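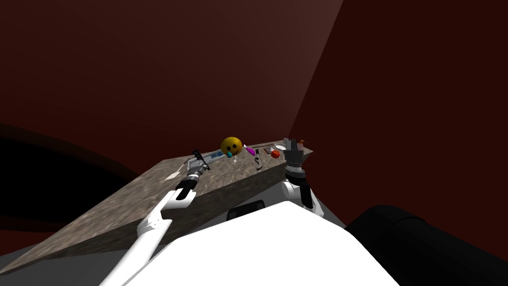 Right arm drops out with a joint limit stop, left arm carries on

I have a two-armed setup running in the Gotine simulator with the Zellari controller, and the right arm keeps faulting partway through a tidy-up task. The left arm is fine. It comes in low over the near edge of the counter and picks up whatever I give it. The right one ends up with its fingers pointing at the ceiling, in front of the small bottle at the far end, when the planner should have turned the wrist over to come down on the bottle from above. Then I get "joint limit, wrist 2" and that arm stops. The left arm doesn't stop. It keeps working through its own list as if nothing has happened, and that worries me more than the fault does, as this is meant to go on the real machine in December.

What I have tried so far:

Restarting the controller. Clears the fault, comes back on the next run.
Reloading the arm description from the Simness package. No change.
Slowing everything to 25 per cent. Same fault, just later.
Changing the surface and the objects. I get it on a long counter and on a square table.

It happened on 6 runs out of 15 on Friday. I can't see a pattern, except that it is always the right arm and always a target towards the back. If I give the right arm something close to the robot it manages without complaint.

On the table the right wrist sticks up in the same way, with two fingers in the air over the back half of the top, while the left gripper is down at the front left corner with its tip on a small white object. The log for the left arm has no warnings in it at all.

Is this a bad calibration value or is the planner choosing a silly route? And how do I make one arm's fault stop both?

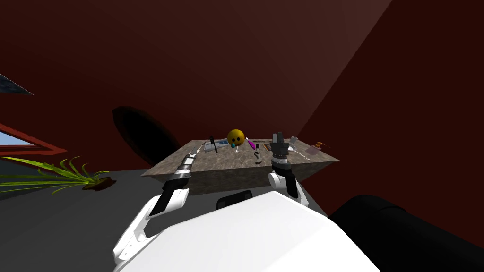 Replies

wristflip
Had this on an older version. Reinstall and it should go away. If it doesn't, try moving the table closer.

greylathe
Reinstalling won't help if the arm description is wrong, and I think it is. Compare the left and right files. In the package I had, the right arm was made by mirroring the left, and the wrist 2 limits were copied over without the sign being swapped. The arm then has plenty of travel in the direction it doesn't need and hardly any in the direction it does. For near targets you never reach the limit. For far ones the planner can't roll the wrist over, so it goes up and sticks there.

Open both files, find wrist 2 and look at the lower and upper values. On the right arm they should be the left arm's pair, swapped and with the signs reversed. Check against the maker's drawing before you change anything, because some arms really are the same on both sides. Reloading the package just gives you the same wrong numbers again.

I would not widen the limits to make the error go away. It will look fine in simulation, and on the real arm you could twist the cable.

Núñez Bench Hire
We rent out two-armed rigs and see the second half of your problem a lot. By default each arm has its own fault group, so a stop on one is not passed to the other. There is a setting for linked stops in the controller's safety page. Turn it on, then test it by forcing a fault on each arm in turn. Test it in both directions - we had one rig where the left stopped the right but not the other way round.

Please don't treat that as a replacement for the emergency stop. The linked stop is software. The real machine needs a hardwired button that cuts both arms, and somebody should press it while both are moving slowly before you run any task.

Original poster, added later
greylathe was right about the limits. The signs were wrong on wrist 2 and also on wrist 3, which I wouldn't have looked at. I have corrected both and done 15 more runs with no joint limit stops. Linked stops are on now. A forced fault on the right arm stops the left, and I still have to try it the other way.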